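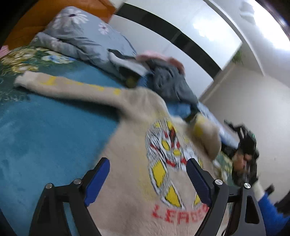

Home | Stories | Ask Us | Games

Why does wool keep you warm?
By Lovisa Boström — May
Print this page | Email to a friend

I used to think wool made its own heat, like a tiny oven. Nope! You're the oven. Your body sits at about 37 degrees, and wool just helps you keep that heat.

Every strand has crinkles in it, and the crinkles trap little pockets of air. Heat has a hard time sneaking through air that can't move — so it stays with you.

Sheep grow a new coat every year. My favourite, Hikik, is 11 and still very fluffy!

Back | Next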